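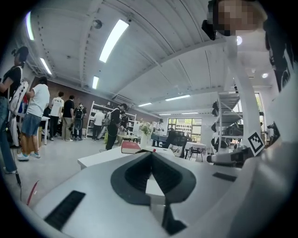

On the shop floor, a white gripper with black pads.

The Slow Return of the Repair Counter

Saturday, September 8, 2018

For most of the last century, the town of Onov had a repair counter on nearly every block. You took in a toaster, got a paper ticket, and came back for it later in the week. By the time the last one closed, most people had stopped thinking of a toaster as something that could be fixed.

In August a counter opened again, in the front of the old Ingvarsson hardware store on the main street. It has a bell, a roll of paper tickets and a shelf of lamps waiting for parts. The first month brought in 697 items. Vacuum cleaners led the list, followed by lamps and box fans.

The trade is harder than it used to be. Older appliances were held together with screws, and a person with patience could work out how they came apart. Many newer ones are glued or snapped shut, and the housing cracks before it opens. Parts are another problem. A motor brush for a forty-year-old mixer can often be found in a drawer somewhere. The control board for a three-year-old coffee maker may not be sold at all.

Price matters too. The counter charges a flat fee to look at an item, and the fee comes off the bill if the owner goes ahead. That works for a good sewing machine. It makes less sense for a hair dryer that costs less than lunch, and the staff will tell you so before they write the ticket.

People bring things in anyway. Some of them want to save money. Others have a radio that sat in a parent's kitchen, and they would pay more than it is worth to hear it play.

Zetero, the next town up the river, is watching closely. It has an empty storefront by the bus station and a list of 62 residents who have asked for a counter of their own. The landlord has offered a short lease — 2 years, with the heat included — and a decision on it is expected before winter.

In Onov the counter is open Tuesday through Saturday. Tickets are good for ninety days, and small items should be brought in with their cords.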